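Reading Water Meters Badly, and Then Less Badly

I have kept a log of the household water meter since we moved to Pircombe. The first two years of it are close to useless. The entries are at irregular intervals, half were rounded to the nearest unit, and one was copied from the neighbor's dial. I have since changed the method, and a few people on the Durthorpe side of the hill asked for the details, so I am writing them down once.

The meter is a Vaher positive displacement type with a nutating disc. It sits in a pit near the sidewalk under a cast iron lid. The register shows gallons on a row of wheels, with a sweep hand for the fraction and a small red triangle that turns at very low flow. The utility reads the wheels only, and bills in units of a thousand gallons, which means that a bill can move by a full unit on a difference of one gallon in use. Anyone trying to find a slow leak from the bill alone is working with data that has had most of its content removed.

The old log had the meter at the same figure across three bills in a row, then a jump. I spent an evening trying to explain the jump by laundry. There was no jump. The bills had been estimated and then corrected.

What I do now is read at 6 in the morning and again at 11 at night. The two readings split the day into an active period and a quiet period. The quiet period is the one that matters. In a house with no irrigation timer and no softener, the overnight number should be one or two toilet flushes and nothing else. I write down all the wheels plus the sweep hand to a tenth of a gallon. I don't round in the log. Rounding can be done later and can't be undone.

In April the total was 2,823 gallons. That is a normal figure for us, and if I had only the total I would have stopped there. The overnight share was 1,106 gallons, which is not normal. It comes to a little under 37 gallons a night, or 5.3 gallons an hour over seven hours. A steady rate like that is low enough to be silent in a pipe and high enough to matter.

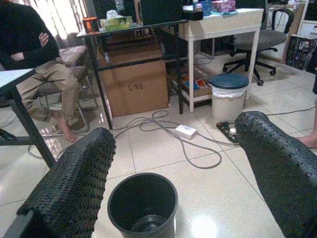

The first step was to decide whether the loss was inside or outside. There is a gate valve where the line enters the crawl space. With the valve closed, the red triangle should stop unless the leak is between the meter and the house. It slowed down but did not stop. This is an awkward result, and I misread it. I took it to mean a leak on the service line, and I got as far as pricing a trench. The correct reading was that the gate valve does not close fully. It is an old brass valve and the seat is worn. I confirmed this by closing it and opening the laundry sink, which ran at a thin stream for as long as I cared to watch.

So the valve came first. I replaced it with a quarter-turn ball valve, full port, with threaded ends. Shutting off at the meter requires a curb key, and the utility prefers to do it themselves, so there was a wait. The work took under an hour once the water was off. With the new valve closed, the triangle stopped dead. The leak was inside the house, and the trench was no longer required.

Inside, the approach is to isolate one fixture at a time at its own stop and watch the triangle for five minutes. I went in order of how often each item has failed in the past. The downstairs toilet was first and was clean. The dye test had already said so, but I don't fully trust the dye test on a tank with hard water scale. The upstairs toilet was clean as well. The ice maker line was clean. The water heater relief valve discharges to a drain I can't see, so I had high hopes for it, and it too was clean.

It was the fill valve on the humidifier, a Nirkness flow-through unit attached to the furnace. These pass water over a pad and send the excess straight to a drain, by design, whenever the solenoid is open. The solenoid should open only when the humidistat calls for it. Mine had grit under the seat and never closed. I had turned the humidistat to off at the end of the heating season, as the manual says, and had assumed that off at the dial was off at the valve. The drain tube runs into the same floor drain as the furnace condensate, so there was nothing to notice on the floor.

One thing did not fit. A humidifier stuck open should leak during the day as well as at night, at the same rate. When I went back through the log and subtracted 5.3 gallons an hour from the daytime figures, our actual daytime use fell below what I would consider plausible for this house. My guess is that the rate depends on pressure. The mains pressure here climbs after midnight when demand drops, and I have seen over 900 gallons of difference between two months that should have matched, which would be consistent with it. I have ordered a gauge with a peak-hold needle for the hose bib. Until that has been on for a few weeks I would not put weight on the explanation.

The saddle valve feeding the humidifier is now closed, and it will get a proper stop before fall. The solenoid came apart with two screws. I rinsed the seat and put it back, and it holds under test, but a new one is cheap and I will fit that instead.

Some notes on the method, for those who asked. Take the overnight reading before the first flush of the day and not after coffee. Write the time next to it every time, even if it is always the same time. Wipe the glass. Bring a flashlight with a narrow beam, held at an angle, as a wide one reflects off the register cover and makes a 3 look like an 8. Most of the bad entries in my first year were exactly that, and one of them put us 400 gallons ahead of ourselves until the following month.

The spreadsheet has five columns: time, full reading, difference, hours elapsed, and rate per hour. The rate column is the only one I look at. Last night it came to 0.2, and the triangle was not moving when I put the lid back.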